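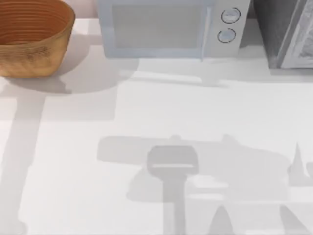
Abb. 3: Simulierte Küchenszene aus der Porkon-Testreihe. Auf der weißen Arbeitsfläche liegen die Schatten beider Arme, die Arme selbst sind nicht zu sehen. Am hinteren Rand stehen die Holzschale, die Mikrowelle und ein dunkelgraues Gerät.

4.2 Trennung von Eigenschatten und Objektmaske

Die Segmentierungsstufe von Seltumier erhält pro Zeitschritt ein Farbbild und die Gelenkstellungen beider Arme. In der ersten Fassung wurden Flächen allein nach Helligkeit und Kantenverlauf gruppiert. Auf hellem, texturfreiem Untergrund führt dies zu Scheinobjekten: Ein scharf begrenzter Schatten wie der T-förmige in Abb. 3 erfüllt dieselben Kriterien wie ein flacher dunkler Gegenstand. Der Bewegungsplaner sperrt dann den entsprechenden Bereich und sucht Umwege oder bricht ab.

Wir ergänzen daher eine Schattenprädiktion. Aus den Gelenkstellungen und der bekannten Lichtrichtung wird die Silhouette jedes Arms auf die Ebene der Arbeitsfläche projiziert. Regionen, die zu mindestens einem festgelegten Anteil innerhalb dieser Projektion liegen und keine Tiefenänderung gegenüber der Ebene aufweisen, werden aus der Objektmaske entfernt. Die Tiefe stammt aus dem Renderer und wird vor der Auswertung verrauscht. Weiche Schatten, etwa rechts neben der Holzschale, werden von der Armprojektion nicht erfasst. Für sie gilt ausschließlich das Tiefenkriterium.

Ausgewertet wurden 2.000 Szenen mit zufällig variierter Lichtrichtung und Armstellung. Ohne Schattenprädiktion enthielten 291 Szenen mindestens ein Scheinobjekt auf der Arbeitsfläche, mit Prädiktion noch fünf. In allen fünf Fällen überlagerten sich die Schatten beider Arme in mehreren Schichten, sodass die Projektion an den Innenkanten zu grob aufgelöst war. Eine feinere Abtastung behebt den Fehler, erhöht aber die Rechenzeit über die im Regelkreis zulässige Grenze von 300 ms.

Der Planer nach Kaczorowski blieb in beiden Varianten unverändert. Angeschnittene Objekte am Bildrand behandelt er konservativ, indem ihre Hülle über den sichtbaren Teil hinaus erweitert wird. Die Parameter dieser Erweiterung wurden aus dem Watley-Datensatz übernommen und nicht neu angepasst.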